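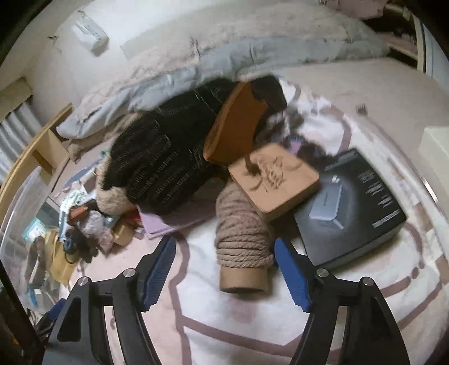

## Ilham Kusuma on "Dusterska," night shoots and saying no to the sequel

Ilham Kusuma got to the Trileo lot at 6 a.m. on Thursday and was still in costume when we spoke over lunch. The second season of "Dusterska" wraps in December, and Kusuma is in nearly every episode.

"I read for the sister first," Kusuma said. "They called two days later and asked if I could ride a horse. I said yes. I had been on a horse once."

The show, set in a mining town in 1854, drew little notice when it started. Then a clip of the courtroom speech got passed around, and Kusuma's followers went from a few thousand to over 728,000.

"My mother reads the comments. I've asked her to stop," Kusuma said.

Co-star Sihan Xiao joined us halfway through the meal. The two have been photographed together at the Purves premiere and at a birthday dinner, and fans have drawn their own conclusions.

"We live on the same street," Xiao said. "We share a car to work. That's the story."

Kusuma laughed and did not add to it.

On the "Kilard" sequel, Kusuma was more direct. The first film took 11 weeks, most of them at night, and the offer for a second came while "Dusterska" was already filming.

"I said no on the phone – I didn't want to drag it out. They were nice about it. I heard they've recast the part, and I'll go see it."

Xiao has signed on for a third season. Kusuma's contract is still being worked out.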